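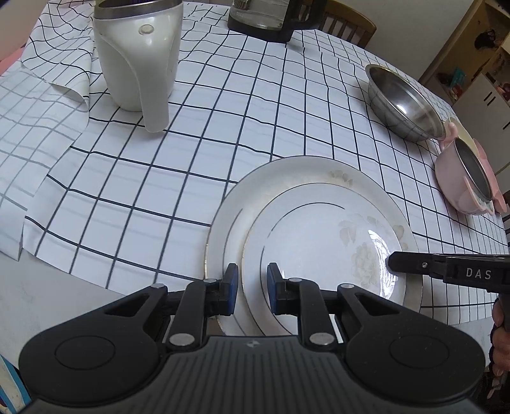

Flitdale Community Lunches
Progress report to the Landen Fund, October

We served lunch on 19 days this month, one more than planned. Spending on food came to $3000, which is within budget. The Laxdal Road hall was closed for two days while the boiler was replaced, and we moved those meals to the library.

Still open:
Second oven, quote received, not yet ordered
Delivery route to the north side, needs seven more drivers
250 flyers printed, half handed out

The next payment request will follow with the November accounts.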